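The second bill: what small firms forget when they budget for automation

The quote for a robot arm is usually the easiest number to get. Suppliers will send one the same day, and it tends to be the figure that goes into the business plan. A year later, when the arm is bolted down and running, the figure on the quote often turns out to be less than half of what was spent.

Norkitz, which packs and ships household goods for smaller retailers, went through this when it planned its first automated picking cell. The job it had in mind was plain enough: take items out of plastic baskets, put them in cartons, and send the empty baskets back down the line. The arm was priced, approved and entered in the budget. The rest was put under a single line marked "installation".

That line had to cover the base and guarding, the electrical work, two kinds of gripper, safety assessment, staff training and the time needed to teach the machine the job. By the second planning meeting it had been split into 18 separate items, and the teaching time was the one with the widest gap between the lowest and highest estimate.

Teaching used to mean programming. An engineer wrote out each position, tested it, and wrote it again when the basket changed size. For work where the objects vary, many firms now pay for demonstrations. A person does the task many times over with hand-held grippers, the movements are recorded, and the recordings are used to train the controller. It is slower to set up than people expect and the hours are charged like any other labour.
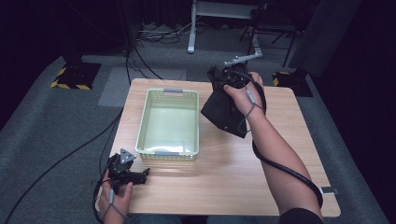
Two hand-held grippers at the table, with an empty plastic basket between them.

The equipment for this can be bought, hired or brought in with a service. Norkitz looked at all three. Baluyot, a hire firm, offered a pair of hand grippers with cabling and a recording computer on a monthly rate. Zorley offered to run the sessions itself and hand over the finished data. Buying outright made sense only if the company expected to teach new tasks every few months, and it had no plan for a second cell until the first had paid its way.

It chose to hire, and to use its own packing staff. They already knew how the baskets were handled and where items tended to jam. The plan allowed 500 recorded runs for the first task, spread over several weeks so that the same people were not doing it all day. Repeating one movement with a weight in each hand is tiring, and tired operators make poor recordings that have to be thrown out.

Space was the next item. The teaching area needs a table of a fixed height, room to move on both sides, and a floor where cables can be run without crossing a walkway. It also has to be left alone. If the table is borrowed for a stocktake and put back somewhere else, part of the day goes on setting it up again. Norkitz gave up a storeroom for it and had to rent shelving elsewhere, a cost that had appeared in none of the quotes.

Small purchases add up as well. Straps and connectors wear out. Baskets, cartons and sample stock have to be set aside for the sessions and cannot be used on the line. The company's total for these came to £2,521 before the arm had been delivered. It was a minor sum beside the main contract, but it had not been budgeted and had to be found from the maintenance account in December, when that account is always short.

Software is harder to pin down. Teltar, the controller package Norkitz settled on, is licensed by the year, and the licence covers a set number of tasks. Buyers should ask what happens when a product line changes. A new basket with a different handle may count as a small adjustment or as a new task, and the price of the two is very different. Get the answer in writing and have it attached to the contract.

It is also worth asking who owns the recordings. Some service contracts leave them with the supplier, so a firm that changes its controller has to pay for the teaching again.

Norkitz now works to a payback period of 18 months, longer than the one in its first plan. The revised budget gives teaching its own heading, with separate lines for hire, staff hours, floor space and repeat sessions. The repeat sessions are set against the second year, after the spring change of packaging.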